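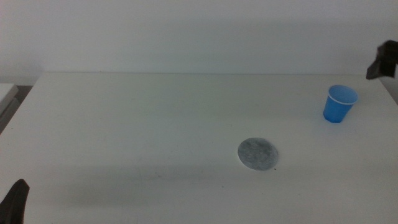
Bench Automation Group, Sirkora

Olga Mota does not like the word "autonomous," and she asked me to keep it out of this piece as far as I could. "It goes wrong when people walk away from it," she said. "So somebody stays. Call it what you like after that."

She looks after the two-arm cell at Sirkora, the one at the end of the corridor with the white table and the blue cup. I had come to hear how a cell like this is set up and kept going. I had also come with some doubts of my own, having sat through a sales presentation in January where a very similar cell was said to need "near zero upkeep." Mota laughed at that for longer than I expected.

Her day starts at 7:30 with the grippers. She closes each one by hand through the controller, looks at the gap between the fingers, opens it, and closes it again. If the fingers meet at the tip first, fine. If they meet at the base first, the pads have worn and she changes them. The supplier's manual says the pads are good for 3000 cycles. I asked whether that was true.

"On what? They never say on what. If you pick up foam all day, maybe. We pick up hard plastic by a rolled rim and we drag a flat disc along a table. I write down every pad change in a notebook and I have never got close to that number."

The notebook exists. I was shown it. The pad changes are in blue ink and the arguments with the supplier are in black.

The cup and the disc are the check pieces. Before any real work is loaded, one arm has to pick up the cup and put it back down standing, and then the disc has to be lifted off the table. The cup is the easy one. The disc is grey and lies flat, with very little for a finger to get under, and Mota says it tells her more about the state of the cell in one try than the software's own health screen does in an hour.

"The health screen is green when the motors are happy," she said. "The motors were happy the day the table had moved."

The table story came up several times. Somebody had pushed it while mopping. The shift was small, and nothing in the software noticed. The arm went down for the disc, landed one fingertip on top of it and pressed. The force limit tripped, the cell stopped, and the operator on duty did what the screen told him to do and pressed resume. It took 16 resumes before he called her.

I asked what had changed since then. She has put floor marks under the table legs, and there is now a rule that after three stops you leave the button alone. She had asked for the table to be bolted down. That request is still open.

Leire Vallejo wrote most of the calibration routine, and she was more generous about the machine than Mota, though less than I thought she would be. The fixed camera is calibrated against the tabletop, she explained, so anything that changes the height or angle of the table spoils the result. A full calibration takes 51 minutes if nothing interrupts it.

"There was a plan to do it automatically every night," Vallejo said. "I wrote it. It ran. Then one night it ran with something left on the table, saved a bad result over a good one, and we started the morning worse off than if we had done nothing." She now runs it by hand, once a week, and keeps the last good result in a folder the routine can't write to.

I put it to her that this was a lot of hand work for an automated cell. She agreed and said she had no better answer at the moment.

Cleaning is another part of the job that did not come up in the presentation. The tabletop is off-white and shows every speck and smudge. Mota wipes it with a damp cloth and then a dry one. She stopped using the spray cleaner that came with the cell because it left a film, and she thinks the film made the disc slide. Vallejo doesn't think so. They have not tested it properly, and both of them told me that without my asking.

Scratches stay. A new top from Zelidberg was quoted and turned down, and Mota was not sorry. "A light scratch doesn't hurt anything. If the vision can't deal with a scratch I'd like to find out here."

For repairs I spoke to Bernadette Blackwood, who comes in from Stindero under the service contract. She has replaced one wrist cable and one gripper motor on this cell. The motor was quick. The cable took most of a day, and she blames the way it had been routed at installation, with a tight bend behind the wrist and a cable tie pulled hard over it.

"You could see the dent in the jacket," Blackwood said. "It was always going to fail there. The log said 'communication error' for weeks, on and off, and people rebooted it."

Her advice on cables is short. Move the arm slowly through its whole reach with your eyes on the cable and off the screen. Wherever it pulls tight, give it slack, and use hook-and-loop straps. Do it again after any change of gripper. She would also like people to stop hanging things on the arms.

What does all this upkeep buy? Management's figure is 200 successful picks in a row, reached last spring and repeated in most meetings I have heard of. Mota was there for it. The pads were new, the calibration had been done that same morning, and Vallejo was sitting next to the stop button.

"It's a real number," Mota said. "I'd like the one from a bad week printed beside it."

She doesn't have the one from a bad week, or not in a form she would let me print. Stops are logged but the reason field is optional, and almost half of the entries leave it blank. From next month it will be a required field. Vallejo expects a great many stops to be filed under "other."

At the end I asked Mota whether she would recommend a cell like this to a shop smaller than hers. She wanted to know who would be looking after it. I said I supposed the shop would train someone. "Then ask how many hours they're giving that person," she said, and went to change a pad.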